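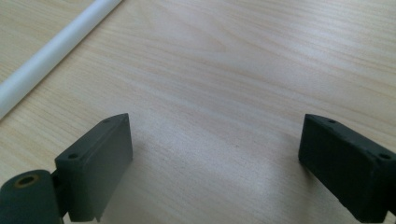

Unit 4: Looking after the two-finger gripper

Welcome back, everyone. Last week we got the Plarance cell powered up and homed, and a fair few of you asked when we'd get to put our hands on the gripper itself. Well, today's the day! These notes go with the bench session, so keep them open beside you, and scribble all over the printed copy if you have one.

We'll start with what wears. On a small gripper like ours the motor gets all the attention, but in my experience it's the fingers and the hinge that cause the grief. The fingers are dark grey plastic blocks with small round holes along the top edge, and the hinge barrel beside the left one has a brass-coloured ring set into its bore. Get to know that ring. Whenever a student tells me the fingers have gone "a bit sloppy", it's the first spot I look, and more often than not there's grit in it or the pin has started to walk out.

Before you touch anything

Power off at the wall, lockout tag on, and wait for the drive light to go out. Open the fingers to their full width before you shut down, or you'll be fighting the gearbox later on. Clear yourself a decent patch of bench too, as the screws are tiny and they love to roll.

The 1,000-cycle check

We do this one every 1,000 open-and-close cycles. The Susa controller keeps the tally for you under Maintenance, then Counters.

Wipe both inner faces with a dry lint-free cloth. If there's residue, dampen the cloth with a little isopropyl, and keep it well away from the hinge.

Look along each inner face under a low lamp. Light scuffs are fine and you can leave them be. A groove you can catch with a fingernail means the finger comes off and goes in the worn tray.

Hold the finger near its tip and rock it gently. A whisker of movement is normal. If you hear a click, go to the hinge section in the Usanik manual (the blue binder, not the old green one, which has the pin sizes wrong).

Put a drop of light oil on the pin, work it through by hand, and mop up whatever comes out the other side. Please don't drown it — oil creeps onto the finger faces, and then nothing grips properly for the rest of the afternoon.

Checking alignment

Power up again and close the fingers slowly on the Lapiņa gauge block. Both faces should meet it together. If one arrives early, the block will shuffle sideways, and you'll want to redo the finger offset in Susa before going any further. Take your time over this. I've watched people rush the offset and spend the next hour chasing a fault they'd put in themselves, and I'm afraid I've been one of them.

Once you're happy, run it for 60 cycles with nothing in the fingers and listen. A steady whirr is what we're after. Any tick that repeats at the same point in the stroke goes in the logbook, even if it fades.

For next time

Reset the counter, initial the logbook and bring your offset values along. We'll be comparing them across benches before we start on the wrist cable, so a neat copy would be much appreciated.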